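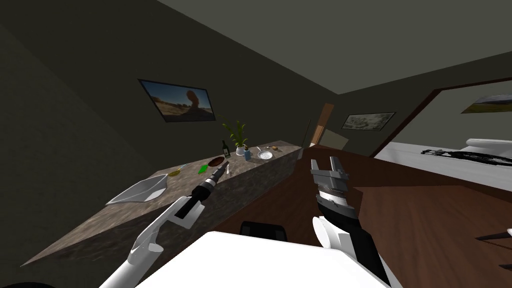
Ticket: right gripper drops out after controller swap
Opened by Hashini Sivakumar
Last updated March 18, 2025
1 min read

Swapped Daza controller for Orari in the kitchen sim. Left arm fine, keeps hold of the black tool. Right one opens, then ignores close — no error in log.

Tried: restart, timeout to 100 ms, old Daza config. Daza closes 15 out of 15. Orari 5 of 15.

Jocelyn Bautista: check finger joint names, Orari wants them lowercase. Will rerun tonigth.

Contact Ploltik support | Back to top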